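Clarnstead's dish library is moving to a bigger home

Friday, June 16, 2023

If you've thrown a graduation party in Clarnstead lately, there's a fair chance your guests ate potato salad off somebody's grandmother's wedding china. Good news for anyone planning the next one: the dish library is getting out of that damp little room behind the Golgate Street laundromat and into the old shoe store at the corner of Golgate and Mill. I got a peek inside on Tuesday and I'm a little bit in love with the place already.

For those who haven't used it, the library lends out plates, bowls, cups and serving dishes for parties, funerals, reunions, whatever you've got going on. You sign them out, you feed your people, you wash everything and bring it back. It's free, though there's a coffee can by the door and it would be nice of you to notice it. I borrowed a stack of soup bowls for my sister's baby shower back in the winter and returned every one of them (one with a chip that I swear was already there, Frøydis, I swear).

Frøydis Eklund started the whole thing with four boxes of mismatched plates left over from her mother's house. She couldn't stand to throw them out and she couldn't fit them in her kitchen, so she put up a card at the grocery store and people started calling. Then other people started dropping off their own mothers' plates, and off it went. In May the library lent out 346 pieces, its busiest month so far, and Frøydis told me she spent one whole Saturday night with dinner plates piled on her ironing board.

"I had to choose between moving and never ironing again," she said. "I did think about it."

The shoe store has been empty for two years, and the shelves turn out to be just about the right depth for dishes. Leif Lindholm, who owns the building with his brother Roald, is letting the library have it at the same rent it was paying for the laundromat room. Leif was up a ladder changing light bulbs when I came by and didn't want to make a big speech about it. Roald did want to make a speech, and it was mostly about the floor, which he sanded himself over two weekends. It's a very nice floor, Roald.

The big change for borrowers is that everything will be out where you can see it. Up to now you told Frøydis how many people were coming and she went digging in boxes and came back with whatever was on top. At the new place you'll walk along the shelves and pick. Blues and greens are going on the left wall, florals at the back, and plain stuff up front by the window. There will be a sink too, so if you bring back something with a bit of frosting on it you'll be handed a sponge. 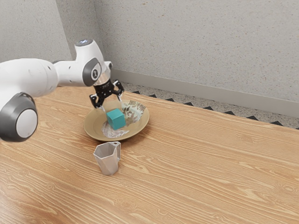 The plain dishes are the ones Frøydis would most like more of, and I can see why. Florals come in by the carload, but they fight with each other once you mix three or four sets on one table. What she's after is the quiet kind of plate, shallow and tan like the one in the picture, the sort that looks right sitting straight on a light wooden table without a cloth or a placemat under it. If you've got a few of those at the back of a cupboard, she'd be thrilled to have them, and they don't have to match.

Her goal is 500 pieces on the shelves by the time the doors open, and she's getting close. Please don't bring anything cracked, and please, please no more gravy boats! She has enough gravy boats to float the whole town to Gronow. Randi Blomqvist at the bakery is taking drop-offs at her side door until the move is finished. Wrap things in newspaper and write your name on the bundle if you'd like a thank-you note.

Opening day is next Saturday, starting at ten in the morning. Han-gyeol Geum is bringing his dumplings, which ought to be enough to get most of you there, and they'll be served on library plates, so you can try before you borrow. Wurkano, the coffee cart that usually parks by the post office, is coming over for the morning too. The old room will be closed all week while boxes get carried across, and anything you have out on loan can stay with you until the new place is open. No late fees. There never were any, but people keep asking me.

Parking on Golgate is the usual mess, so I'd walk if you can. If you're coming in from the Gronow side, try the lot behind the hardware store and cut through the alley.

Related items
Laundromat on Golgate Street to add longer evening hours
Strawberry supper sells out again, second seating planned
What's going into the old bank? We asked
Gronow road paving pushed back a week

Comments (4)

pattycake_m
We used the dishes for my dad's 80th and it made the whole thing feel so special. Nobody at our table had the same plate and the kids spent half the lunch trading. Thank you Frøydis!!

Dale on Mill St
Is the sink going to have hot water? The one in that shoe store never did. I worked there in high school.

Roald L.
Dale, yes it has hot water now. Also thank you for mentioning the floor.

quiltsandcoffee
I have eight plain brownish plates and, sorry, one gravy boat. Will leave the plates with Randi on Monday. Somebody talk me out of bringing the boat.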